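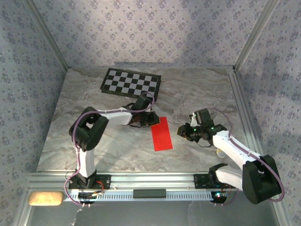
Elin Gittins: Before you swap any parts, can you tell me whether the right gripper keeps squeezing after you hit stop, or whether it just doesn't open? Those are two very different problems on our side, and I'd hate to ship you a servo you don't need.

OK, good question, and I had to go back and check! It keeps squeezing. I'd written "gripper stuck closed" in the ticket title, which I now see isn't the same thing at all, sorry. Let me start over and do it properly.

Ticket title (edited): Right gripper keeps closing after stop, error 158, Edwards bench
Status: Open
Controller: Wimach, one per arm
Software: Flollance, handoff routine
Opened by: Dorota Grabowska
Date: Dec 30, 2019

We've got the two-arm cell running the paper handoff. Left arm comes in over the middle of the table, right arm comes in from the other side, and one of them is supposed to take the folded piece while the other lets go. It's been running since July without much drama (a dropped piece now and then, a jog that went the wrong way, all of it my fault). Then this morning the right gripper closed on the paper and Flollance threw error 158, "grip target not reached." Fine, I've seen that one before. I hit the software stop and went to pull the piece out, and the fingers were still working their way tighter. I could hear the servo. I pulled my hand back and hit the red button on the power strip, and everything went limp at once.

No injury. I do want that written down, and I also want it written down that my fingers were right there. I trusted the word "Stopped" on the screen and I shouldn't have.

What I've tried so far:

Restarted Flollance. Same error on the next handoff.

Power cycled the right Wimach controller by itself. The first few grips looked OK and I got my hopes up, then 158 again.

Swapped the left and right controllers. The fault stayed on the right side, so I'm pretty sure it isn't the controller.

Checked the connectors at the right base and at the wrist. Both seated. I pushed on them anyway.

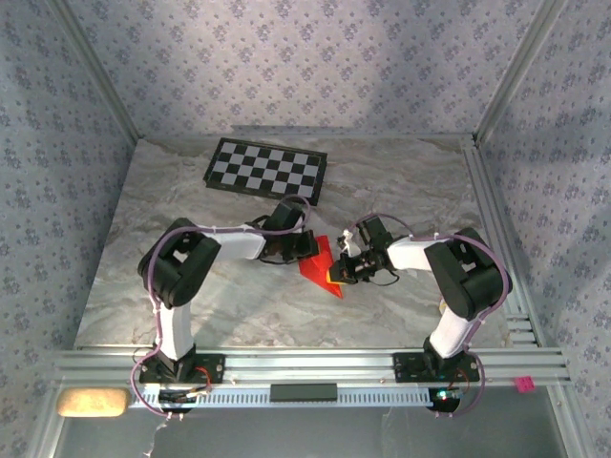
After that I ran the handoff at 50 percent speed with one hand on the power switch and nobody's hands anywhere near the table. It faulted every time the right gripper had paper in it, and never when it closed on air. That felt like progress! With nothing in the fingers, it reaches its closed position and relaxes. With something in the fingers it can't get there, so it keeps pushing, and it goes right on pushing after the stop. The left one doesn't do that. The left one hits its limit, holds, and lets go when told.

I also tried a foam scrap instead of paper to see if it cared what it was holding. It doesn't care. It flattened the foam too.

Elin Gittins: Thanks, that narrows it a lot. Please open the grip settings for each arm and send me the torque limit and the stop behavior. Don't change anything yet. And please leave the right gripper unpowered when you're not standing there.

Here's what I've got. Left: torque limit 50, stop behavior "release." Right: torque limit 80, stop behavior "hold target." I didn't set either of those on purpose. What I did do, and I'd forgotten about it until I saw the numbers, was load a saved profile onto the right arm yesterday afternoon. We'd had a gripper on that side that was slow to close, and somebody had made a profile for it called rerkier_heavy, for the Rerkier job with the thick card stock. I picked it out of the list thinking it was the plain one. The names get chopped off in that menu, so all I could see was "rerkier_" – and there are two of those.

So "hold target" means exactly what it says. The program stops sending new positions, but the servo still has its old one, which is fully closed, and it keeps trying to get there. The screen says Stopped and in a way it's telling the truth. I think that's a bad way to tell the truth when there's a person on the other side of the table, and I'd like that passed on to whoever writes the labels.

I loaded the plain profile on the right arm, left the speed low, and started again with the stop button under my thumb.

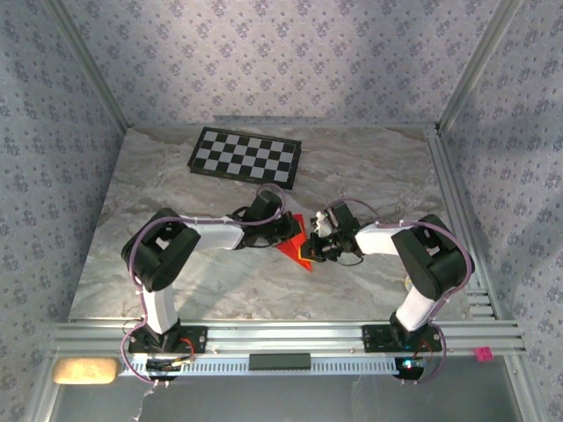
Right gripper on the small yellow piece at the tip of the red one.

The retest log, more or less as I typed it:

Grip on foam, stop pressed while closing. Released. No 158.
Grip on foam, stop pressed while fully closed. Released.
Handoff at 50 percent speed. Completed.
Handoff at 50 percent speed, stop pressed in the middle. Both sides released and the paper dropped to the table. I'll take that over the other thing any day.
Handoff at 80 percent speed. Completed, though the paper ended up a little crooked. Separate issue, I'll open another ticket.
Power off at the strip, power on, no profile loaded by hand. Error 158 again, and I had a real sinking feeling.

That last one took me the rest of my lunch. The plain profile was only in Flollance. The servo itself had gone back to the heavy numbers at power-up, so the two of them disagreed until I loaded the profile again. Elin walked me through it on the phone, and you have to go to the Wimach page, port 4, and press Write there as well. I'm putting the question and her reply in here word for word so the next person doesn't have to call.

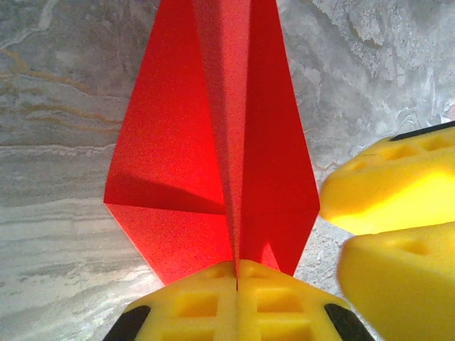 Does the torque limit stay set after a power cycle?

Only if you write it to the servo from the Wimach page. Loading a profile in Flollance sets it for the current session, and the servo goes back to its own stored values the next time it powers up.

I wrote it, cycled the power, and read it back: torque limit 50, stop behavior "release," same as the left. Cycled once more because I'm like that now. Same numbers.

Changes made on our end: renamed the heavy profile so the word HEAVY comes first, taped a note by the keyboard saying to cut power at the strip before reaching in, and added the read-back to the morning startup sheet. Still waiting on Elin for an answer about whether "hold target" can be locked out on this cell. Please keep the ticket open until I have that.

Dorota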